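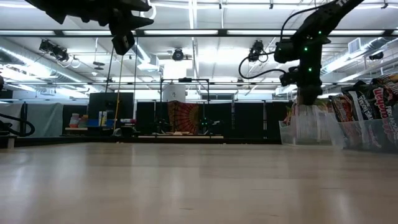 Raili Kokkonen wrote in from a two-arm cell that the planner in release 2 kept both arms waiting whenever their paths crossed, and asked whether Moya would do the same. It does not. Moya plans both arms on one clock and slows one of them through the shared space.

Moya 3
Motion planning and grasp selection for two-arm bench cells
Made by Clostivance

Moya takes a depth image and a pick request and returns timed joint paths for both arms. Grasps are scored for soft, shiny packaging, such as snack and noodle bags standing in translucent bins. Bin walls are fitted as planes before scoring, so a cloudy wall is treated as solid even where the depth data has holes.

Planner
Replan interval: 200 ms
Cable loops are modelled as swept volumes, set per joint.
Keep-out zones are drawn in the Palar editor and saved with the cell file.

Grasp selection
Stored package models: 163 supplied, user models unlimited
Bins may be turned at any angle on the table. Stacked bins are not supported.

Requirements
64-bit Linux, wired network to both arm controllers
One fixed camera at minimum. A wrist camera on each arm is advised for bags packed close together.

Upgrading
Cell files from September builds open without changes. Older files must be passed through the Dretano converter first. Cable settings are not carried over and have to be entered again.

Part no. 114
Page updated December 10, 2025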